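Two-Arm Bench Kit Review
Progress report to the Clerau equipment fund, October 2020

We have now had the Karam two-arm kit on our bench at Endach long enough to say something useful about it, and the short version is that we like it a great deal. The fund asked us to look at whether the kit could be set up and run by teaching staff with no robotics background, and whether the lessons that come with it hold up once people stop following them word for word. This report covers the work since May. It goes over what we did, what we spent, what still bothers us and what we would like to do with the rest of the grant.

Setting up

The kit came in two crates, with the arms in one and the controller, cables and clamps in the other. Unpacking and bolting down took a morning. The printed guide is good up to page 36, where it starts assuming you have already installed the software, and we lost most of an afternoon to that. Zallunholm, who supply the kit, sent us a corrected section within the week and it fixed the problem completely. We have put a copy in the folder that stays with the bench, and we'd ask that any other site gets the same version from the start.

Calibration was the part we were dreading. Each arm has to be taught where the other one is, and we had read enough about two-arm systems to expect trouble. In practice it's a sequence of touch points and a long wait while the controller works. We have done it often enough now that two of us can get through it while talking about something else. The one thing to remember is to do it again whenever the table has been moved, even a little. We skipped that step once and spent a whole session wondering why everything landed short.

What we have been running

The kit ships with 41 lessons. The early ones use a single arm and are mostly about getting people used to the controls: open, close, lift, put down, stop. We went through those quickly. They're clear and a bit dull, and staff who had never touched a robot were comfortable by the end of them, so we have no complaints.

The two-arm lessons are where it gets fun. The person driving has to think about both hands at once, and you can watch people go quiet while they work it out (we all did it). Most of our time since the summer has gone on the tabletop sorting group, in which small objects are moved on and off a dish and the arms take turns or work side by side.

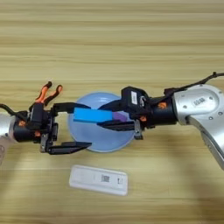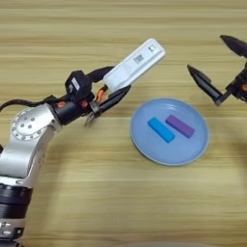
Sorting is the lesson group we would recommend to any new site, and we have rebuilt our own training plan on it. The shipped version is fairly strict about which object goes where and in what order, and once staff knew it by heart they began making up their own. Mixing shapes turned out to be the best change we made. The blue and purple blocks are simple to line up with the fingers, but the flat white plastic piece with the rounded corners asks for a different approach, and having it on the same table as the blocks makes people stop and plan the pickup. We now include at least one awkward object in every session. It costs nothing and it has made the practice much more interesting.

We also changed how we score. The lesson sheets give a point for each object placed, and that rewarded rushing. Our sheet gives credit for a clean approach and a gentle release as well, with a short space for notes. The notes have been more valuable than the points. People write down which approach they tried, what they would do next time, and sometimes a drawing, and the next person at the bench reads it before starting.

What works well

The controls are easy to learn and pleasant to use. The stop button is large and sits where your hand expects it. The software saves a session as you go, so a power cut in the building cost us one lesson and no data. We have recorded 50 full sorting sessions and can play any of them back at reduced speed, which has become everyone's favorite teaching tool. Watching your own session slowly is a little embarrassing and extremely useful!

Support has been quick. We have written to Zallunholm with everything from real faults to questions we could have answered ourselves by reading the guide, and the replies have been patient and plain.

What still needs attention

Cable routing is the main one. The cables are long enough for every position we use, but they need looking after, and we check them before each session. A few more clips in the box would help, and we have bought our own in the meantime.

The lesson editor is slower than the rest of the software. Making a new lesson by copying an old one is fine. Starting from a blank page is hard going, and the help text is thin. We have asked whether a better version is planned and have been told that it is, without a date.

Pale objects need more care than bright ones. Staff sitting back from the bench find it harder to judge the position of something white against a light wood surface, and the overhead lights make this worse late in the day. We're going to try a darker mat. If it helps, we'll add it to the parts list for other sites.

Last, the storage case for the small objects is too small for the objects. We use a drawer.

Budget

Spending is in line with the plan. The kit and delivery came in at the quoted price, and the clips and printing have come out of the small items line, where there is still money left. We have not touched the repair allowance. We'd like permission to move part of it into staff time, so that more people can finish the two-arm lessons before the review ends. We would keep enough back to replace one set of gripper fingers.

Next steps

The next block of work has two parts. We will run the handover lessons, where one arm passes an object to the other, using the same scoring sheet so the results can be set beside the sorting sessions. We will also ask a group of staff who have never seen the kit to set it up from the guide alone, with us in the room and keeping our mouths shut. That second part is the real test of what the fund asked us, and we are looking forward to it.

Session notes and the revised scoring sheet are in the shared folder. Anyone from the fund who would like to come and drive the arms for an hour is very welcome. Please let us know a few days ahead so we can keep the bench free.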